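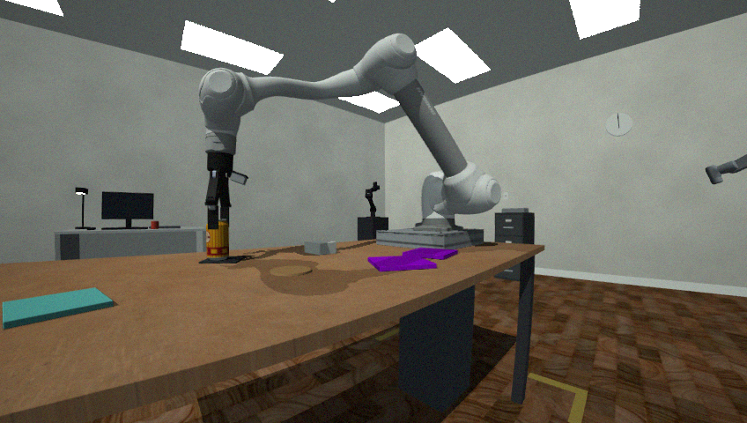
Image: Hemdale Kitchen Library

4 min read

Section 6: Cooking millet and other small grains

Your Pistero grain cooker arrives believing that everything you put in it is white rice. Millet will be treated accordingly unless you tell the cooker otherwise. The steps below assume you have already done the first rinse-and-boil cycle in Section 2. If you skipped it, go back; your first meal will taste of packing foam.

Before you start

Whole hulled millet is what you want. Millet sold for birds still has its hull on, and no setting on this machine will help you with that. Amaranth and teff can use the same program but not the same basket, as anyone who has picked teff out of a steam vent will confirm.

1. Measure one level cup of millet using the cup supplied. The cup holds 236 milliliters. The little cup from your old rice cooker is smaller, and the water lines on the bowl know nothing about it.

2. Rinse the grain in a fine strainer under cold water until the water runs mostly clear. Perfectly clear is a hobby.

3. Toast the grain (optional). Press TOAST with the lid open and stir until it smells like popcorn - usually four or five minutes. Stop when a few grains start to jump.

CAUTION: Let the bowl cool before adding water. Cold water on a hot dry bowl produces a burst of steam at exactly face height.

4. Add water to the line marked M2. For porridge, use M3 and stir once halfway through.

5. Close the lid until it clicks twice. One click means the lid is resting there to be polite.

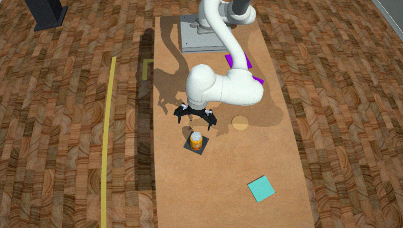 6. Press GRAIN until the display shows SMALL, then press START. The program takes 20 minutes, plus a rest of ten. The display counts down the cooking and then sulks silently through the rest period.

7. Leave the lid shut during the rest. Lifting it to check gives you crunchy millet on top and paste underneath.

8. Fluff with a fork. The paddle in the box is meant for rice and will turn millet into something you could hang wallpaper with.

NOTE: KEEP WARM holds the bowl at just over 60 degrees Celsius. Millet stays pleasant for an hour or so, then sets into a block. The block can be sliced and fried, and is better than it sounds.

If something goes wrong

Display shows E4: the bowl is wet underneath. Unplug the cooker, dry the bowl and the heating plate, and start again.

Foam coming out of the vent: too much grain, or too little rinsing. Two cups is the limit for SMALL, whatever the size of the bowl suggests.

Grain tastes bitter: old millet. It goes rancid faster than rice does, so keep it in a closed jar in the refrigerator and smell it before you cook it.

Bottom layer scorched: check that M2 was read with the bowl on a level counter. A thin golden crust is normal and in some households is fought over.

Replacement strainers and lid gaskets are listed in Section 9. The gasket for this model is part 1821.

Related sections
Section 5: Brown rice, and why it takes so long
Section 7: Cleaning the steam vent
Section 8: Using the Robichaud steaming basket
Section 9: Spare parts
Trunness stovetop pots: water chart for whole grains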